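Archivo Histórico de Dridunar
14/5/25

1/6 El Archivo Histórico de Dridunar informa de que ha concluido la catalogación del fondo Urio, relativo a la colonización del valle de Tesamcombe durante la segunda mitad del siglo XIX.

2/6 El fondo reúne 2.098 documentos: escrituras de compraventa, deslindes, correspondencia familiar y 58 planos de parcelas levantados a mano. De ese total, 1.173 piezas pueden consultarse ya en sala.
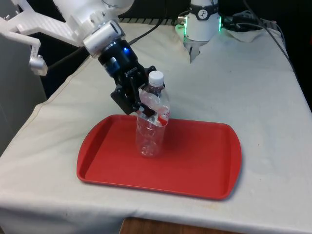 3/6 La familia Urio llegó al valle en 1854 y adquirió las tierras situadas entre el río y el camino de Dodness. Las escrituras permiten seguir la división de la propiedad entre los herederos hasta 1911.

4/6 Destacan los libros de cuentas del molino, con anotaciones sobre jornales, ganado y pagos en especie. Uno de ellos conserva la relación de vecinos que costearon la primera capilla.

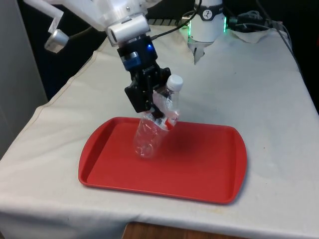 5/6 Los planos presentan deterioro en los pliegues y solo se servirán en reproducción. La consulta de las cartas requiere solicitud previa por escrito, con indicación de la signatura.

6/6 El inventario impreso se publicará en septiembre. Se ruega a quienes conserven papeles familiares procedentes de Tesamcombe que se pongan en contacto con la sección de fondos privados.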